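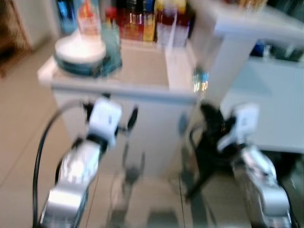

The white cabinet, on the beige tile at Prindville.

I went to the Prindville open house in November expecting to be sold something, and I was. The building opens to tenants next spring. Until then Plemeo, the developer, is walking people through the model units on the second floor and calling it a preview of "flexible living." The smallest unit is 308 square feet. My first apartment was smaller than that and I never called it flexible.

You check in at a folding table in the lobby, where they want your email before they'll hand you a floor plan. I asked for a plan without giving one and got it after a short wait. Then you join a group. Mine was led by Endang Rondonuwu from the leasing office, who was pleasant and knew the building well, and who said "footprint" more often than I could stand.

The pitch is storage. Every unit comes with cabinets from a supplier called Zastura, and the brochure claims they "give back" 41 percent of your floor space. I asked what that was measured against. Endang said it was compared with a typical apartment with freestanding furniture. I asked whose furniture. She said she'd find out, and wrote it down, which I'll give her credit for. I haven't heard back.

A cabinet takes up floor. You can stack things higher in it than you would in a dresser, sure, but my grandmother knew that, and she didn't charge extra for it. What the smallest unit lacks is any place to put the things that don't fold: a vacuum, a suitcase, a bike. Another visitor, Gilang Wuisan, had brought his own tape measure and spent most of the tour on his knees with it. He told me the closet by the door was too shallow for his winter coats on normal hangers. Mine would be in the same fix.

The kitchens are better than I expected. There's real counter space on both sides of the sink, and somebody thought about where the trash goes. The windows open, too, which a lot of new buildings don't bother with. I stood by one for a while and could hear the bus stop very clearly. The tour had soft piano music playing in every unit, so you might miss that if you stayed with the group.

Tile runs through the whole model floor. Endang said it was easy to clean and would stay cool in summer. It'll stay cool in January as well. No rugs are included, and when Sulastri Osman, a retired nurse who was looking on behalf of her son, asked how much noise carries between floors, the answer was that the building meets code. Every building meets code. She asked again in different words and got the same reply.

Rent on the smallest unit starts at almost $2,000 a month. Parking is separate. So is the storage locker in the basement, and I'd like someone at Plemeo to explain why a building sold on its storage needs to rent you more of it. The shared laundry is on the ground floor, and we weren't shown it.

Afterward there was coffee and a plate of small dry cookies. Irfan Kusuma, who handles marketing, told me interest had been very strong. I asked how many leases had been signed and he said they weren't sharing that yet.

If you go, take a tape measure and ask to see the laundry. Morning tours run at ten and the afternoon one at two. Go in the afternoon, when the traffic picks up, and stand by the window with the music off.

Contact the editor | Copyright, all rights reserved | Back to top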